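About Hikard Robotics Workshop

Hikard is a small robotics workshop and training center in Allosholm. We set up picking cells for warehouses and small factories, and we teach the people who will run them. There are 13 of us. Most of the staff came from repair, machining or teaching, and a few came straight from school and learned the work here.

Sorcha Ní Bhriain and Eamon Doherty started the company in the back half of a former print shop. The first customer was Foley, a mail-order supplier that wanted help sorting returned goods. Returns are a hard job for a robot. The items come back in any order, in any condition, and hardly ever in the box they left in. Foley is still a customer, and mixed-item picking is still most of what we do.

What we do

We build and test cells for picking single items out of a bin of mixed goods. A customer sends us a crate of the things they handle. We try different grippers, bin shapes and arm positions until we know what can be picked well and what can't. Then we write it up. The report lists the items the arm missed or dropped as well as the ones it picked, and the customer decides whether to go ahead.

A usual test run is 1,000 picks. For a first look we do 100, and that is often enough to tell whether a job is worth more time. We charge for the first look at a flat rate and take it off the bill if the work continues.

We also run courses. The basic course covers safe entry to a cell, using the handheld controller, moving an arm by hand, and clearing a stuck item. The longer course adds gripper changes and simple programming. Niamh Phelan runs both. Class sizes are small so that everyone gets time on the machine.

The open day

Every February we open the workshop to visitors. It began as a morning for customers and their staff, and it has grown. At the last one we had 389 people through the door, including two school groups and a good part of our own street.

The doors open at 10 a.m. and the last demonstration starts at 3:30 p.m. Visitors are taken through in groups. Each group starts at the bench where we fit and repair grippers, goes on to the training room, and finishes at the picking cell. The whole visit takes less than an hour, but people are welcome to stay and watch the cell for as long as they like. Some do.

For the picking demonstration we use ordinary objects in a metal bin. Bottles, soft toys and household bits are easy to get and they show the problem well. A bottle on its side can roll when it is touched. A plush toy has no firm edge and changes shape in the fingers. Small hard parts end up against a wall of the bin, where there may not be room for a finger to get in beside them. Before each run Eamon asks the group which item they think will be the hardest. Adults tend to say the smallest one. Children tend to say the toy.

We run the arm at reduced speed on open days. It makes the approach easier to follow, and it gives the person talking time to explain what the arm is doing. Misses are left in. If an item slips, the group sees it slip, and we talk about why before the next try.

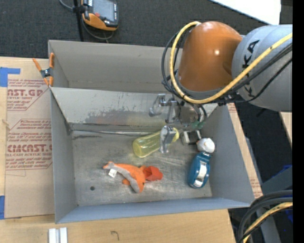
Maeve Ó Néill wrote to us afterward that she had expected something quicker and smoother, and that she got more out of watching the gripper line itself up on one awkward item than she would have from a fast show. She also asked for a bench or two near the cell. There will be seating next time.

Her other question was one we hear a lot: does the arm know what it is picking up? For most of our work it doesn't need to. It needs to find a place where the fingers can close and hold. Knowing that the thing is a bottle matters later, when it has to be put in the right place — and for some jobs that step is harder than the picking.

School and group visits

Outside of the open day we take group visits by arrangement. Schools and colleges come free. For younger classes we keep the talk short and leave more time at the gripper bench, where they can handle spare fingers and pads. Gráinne Ó Néill looks after bookings and will send you the safety sheet ahead of time. Please have everyone wear closed shoes and tie back long hair.

Older students can also apply for a two-week placement. We take one at a time. Placement students work on a real test, usually the Marnalov project, a long-running study of how worn bins and worn gripper pads affect picking. They help set out the items, log each pick and write up part of the results.

Finding us

The workshop is on the ground floor and has step-free access from the yard. Parking is limited on open days, so please walk or share a car if you can. For courses, tests or visits, call the front desk between 9 a.m. and 5 p.m. or use the contact form on this site.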